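Dreden Parts Handling Study
Progress report to Fesard, work package 2
December 19, 2018
Prepared by Mwanaisha Tanui

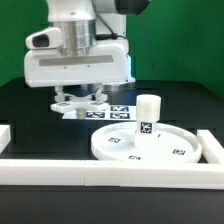 Figure 1. Work area on the black tabletop, with the marker sheet lying flat and the white cylinder standing in front of it.

1. Work in the period

The layout of the work area was fixed at the start of the period. The tabletop is black and the backdrop is green, as agreed at the last review. Position references are taken from square black-and-white markers printed on white paper. The sheet lies flat on the table and is replaced when its corners begin to lift.

Placement trials used plain cylindrical parts. A total of 752 placements were logged, against a planned 700. Each record gives the start position, the end position and the offset from the target. Feng-yi Lo checked the records and removed 30 that had no end position. These are kept in a separate file and do not count toward the total.

2. Findings to date

Offsets were larger when a part stood close enough to the sheet to hide one or more markers. The effect was small with one marker hidden and clear with two. Parts placed on the open tabletop showed no such trend. Paper curl added error on humid days, but we have not measured it separately.

3. Problems

The second batch of cylinders from Drarkora arrived late and slightly over diameter. It was returned. Trials continued with the first batch, which limits what we can say about variation between parts.

4. Spending

Spending on materials stands at just over 50 percent of the amount approved for this work package. No transfer between budget lines is requested.

5. Next period

Replacement parts are due in January. The placement trials will then be repeated with the sheet bonded to a rigid backing. We ask Fesard to confirm that the backing may be charged to materials. The draft data format is with Feng-yi Lo for comment and will be sent with the next report.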